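Hudbridge worktops: surface gallery

Tops from the Hudbridge workroom, July delivery. Each bench is 800 mm deep and was checked on arrival for flatness, edge finish and marks. Comments on finish refer to the working face only. Undersides are listed on the Skurent order sheet.

Bench 2 has the pale top. It replaces the narrower 600 mm unit that stood by the door and sits at the same height as bench 3. 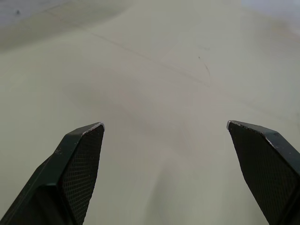 Bench 2, working face. Broad, flat, pale surface.

Cleaning on all tops is with a damp cloth and mild soap. Solvents are to be kept to the McIntyre bench, which has its own tray. Scratches deep enough to catch a fingernail should be entered in the bench log with the date and position.

Gallery and notes: Igor Šťastný. Page updated 18 August 2019.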